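3.2 Planning a bin-picking cell

Complete these steps before sending the Josport order form to Cernetti.

1. List every item type the cell must pick. Mixed bins (bottles, cloth, small blocks) need a quote for the jointed gripper.
2. Enter the bin size. Allow 100 mm of clear space on each side for clamps.
3. Budget for cable dressing. Set aside 12 percent of the arm price for ties, tape and spare cable. 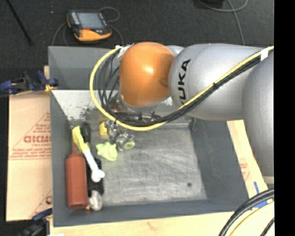

4. Order two bins per cell. Floors scuff with use, and a worn floor can change vision results.
5. Add the Plattner service plan if the cell will run more than 43 hours a week.

NOTE: The handheld controller is quoted with the arm - do not list it twice.

CAUTION: Do not order the gripper until the wrist load has been checked against the arm data sheet. Grippers fitted by Narnon cannot be returned after 10 days.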